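4.2 What buyers did with the trade-in quote

I came into this part of the study expecting the monthly payment to be the thing people cared about most. Every dealer I talked to in Brinovley told me so. But when I went through the 3,098 quote requests that Datano passed along, the trade-in number kept getting in the way of that idea.

Buyers who got a trade-in figure in their first email wrote back far more often than buyers who got only a payment. It didn't seem to matter much if the figure was good! A low offer still got a reply, usually a grumpy one, and a grumpy reply is still a conversation (the sales desk at Lepik would agree with me there). I left out any request where the buyer had no car to trade, so the two groups are at least close to being alike. 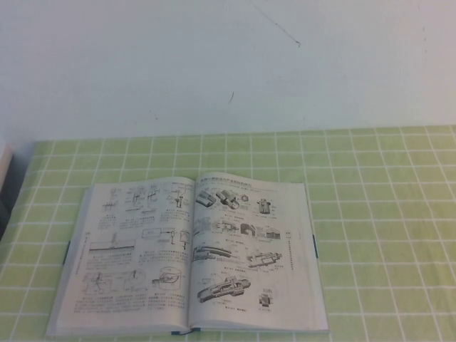
Figure 3. An open book on a light green tablecloth with a grid of thin white lines.

The size of the gap between offer and asking price was harder to pin down. I sorted the offers into steps of $200 and looked for a point where people gave up - I never found a clean one. Once the gap passed $1,000 the replies got shorter and slower, but they kept coming. Seltumix, the pricing tool both dealers used, rounds its offers before they go out, and that blurs the smaller steps quite a bit.

I also read 20 of the longer email threads from start to finish. Most of them wandered off into tires, floor mats and winter packages before anyone got back to price, and I take up those side topics in Section 4.3.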